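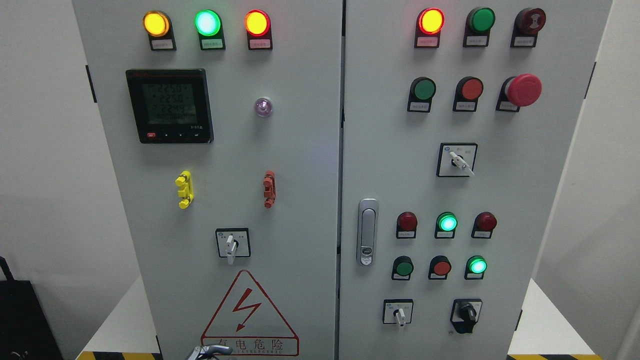

Metering and control doors on adjacent cabinets. The meter shows 2250, 2250 and 2249.

A case for the crowded door

By Gobnait Cronin

The current fashion in panel design is the blank door. A touchscreen goes in the middle, everything else goes behind a menu, and the drawings get shorter. Dreston has quoted our last two jobs this way by default. I think it is a mistake for any equipment that people have to operate standing up, in gloves, at 2:00 in the morning.

A discrete lamp has one address. The operator learns that address in a week and keeps it for years. A rotary switch with a lever handle reports its position from across the aisle, and it does so with the control supply dead. A screen reports what the software believes, one page at a time, after a login.

The usual objection is cost. On the Tolley pump station the hardwired door came to $2,536 and the screen version to $2,160. The difference would not cover one callout. Setareh Taheri, who priced both, points out that the screen also has a shorter spares life, and I have not seen a quotation that includes the second screen.

The stronger objection is clutter, and I accept part of it. A door packed with pushbuttons and selectors is slow to read if the grouping is poor. Label plates are often too small - ours included - and engraving gets ordered last, when the budget is gone. Metering belongs on its own door, with the lamps in a row above it at eye level. Controls belong on the next door, grouped by machine.

Keep the screen for trends, alarm history and setpoints. Start, stop, mode and supply status should stay on the steel. I have asked for that split to be written into the September revision of our standard, and Dreston can quote against it.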